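Removing and Replacing a Server Processor

Trovumari Equipment Reuse Program – Bench Procedures
Last reviewed September 5, 2019

Purpose

This procedure sets out the steps for removing a processor from a socketed motherboard while the board remains in its chassis, and for fitting the same processor or an approved replacement. It applies to all tower and rack units received under the program. Units bearing a Plarnedent seal are to be returned to the intake shelf unopened.

The procedure assumes that the heat sink and any air shroud have already been taken off in accordance with the Wivavora disassembly sheet. Staff who have not completed bench orientation must work with a qualified colleague present.

Before you begin

Shut the unit down, disconnect the power cord and press the power button once to discharge the supply. Lay the chassis flat so that the board faces up. Connect your wrist strap to the bench ground point.

Have the following within reach: lint-free wipes, isopropyl alcohol, thermal compound, an anti-static tray and a socket cover of the correct pattern. Record the unit number on the work order before touching the board.
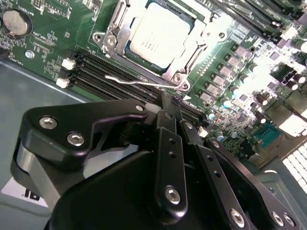 Opening the socket

1. Check that the area near the socket is free of loose screws and cable ends. Anything that could fall onto open contacts must be cleared first.

2. Press the retention lever down and slightly outward until it releases from its catch. Keep a finger on the lever as it rises. Do not let it spring up.

3. Lift the load plate by its tab. The plate should swing freely on its hinge. If it resists, lower it again and confirm that the lever is fully raised.

4. Before lifting the processor, note the position of the corner marker and the alignment notches. A pencil sketch on the work order is acceptable.

Lifting and cleaning the processor

5. Hold the processor by two opposite edges and lift it straight up. It must not be tilted or slid, as the socket contacts bend easily and are seldom repairable at the bench.

6. Place the processor in the anti-static tray and fit the socket cover at once.
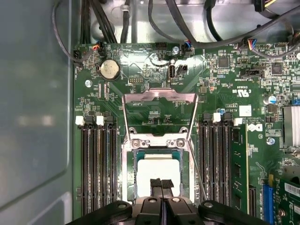 7. Moisten a wipe with alcohol and draw it across the heat spreader in one direction. Fold the wipe to a clean face after each pass. Continue until the wipe comes away without colour. Alcohol is never to be poured or sprayed near the board.

8. Examine the underside under the bench lamp. Contact pads should be bright and unmarked. A discoloured pad is to be reported to the bench supervisor before any further work is done.

Refitting

9. Remove the socket cover and inspect the contacts from two angles. Match the corner marker, then lower the processor into place under its own weight. No pressure is required at this stage.

10. Close the load plate, then lower the lever and hook it beneath its catch. Firm resistance during the last part of the travel is normal – a grinding sound is not, and calls for the socket to be reopened.

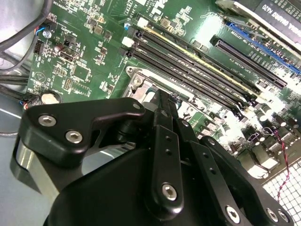
Memory should be checked before the heat sink goes back on, while access is still good. Confirm that each module is fully seated and that the latches at both ends have closed against it. Latches on a single board may differ in colour, with white on some slots and black on others, so refer to the board manual when deciding which slots to fill first. Press on the slot only in line with the module, and support the board if it flexes.

Completing the work

Apply thermal compound in the quantity stated by its manufacturer and refit the heat sink, tightening the screws in a diagonal sequence. Reconnect the fan lead. Start the unit and confirm that the setup screen reports the correct processor and the full amount of memory.

Enter the result under code 2511 if the original processor was refitted, or code 3046 if a replacement was used. Completed work orders are to be filed in the Yadav cabinet by the end of the shift.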